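Search this site
Search

Leave the Dents Alone

A refinished guitar is worth less to me than a beat-up one, and I don't mean at resale. I bought my Marras archtop with 30 years of bar work on it. The first shop I asked wanted to strip it.
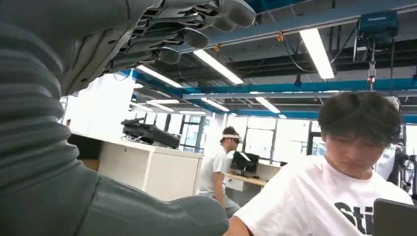 I said no. New lacquer costs money and adds nothing you can hear. Fix the frets, fix the wiring, and stop there - the rest is just looks.

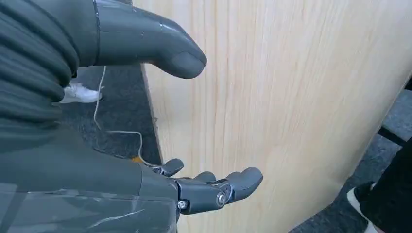

Dalal Twal disagrees, and wrote to me that bare wood under a sweaty forearm needs sealing, worn or not. Fair enough. Seal the spot, then, and leave the other dents.

Related
Two Pickups Are Plenty
Drolberg Amps at 50
Strings I Stopped Buying

Last updated in April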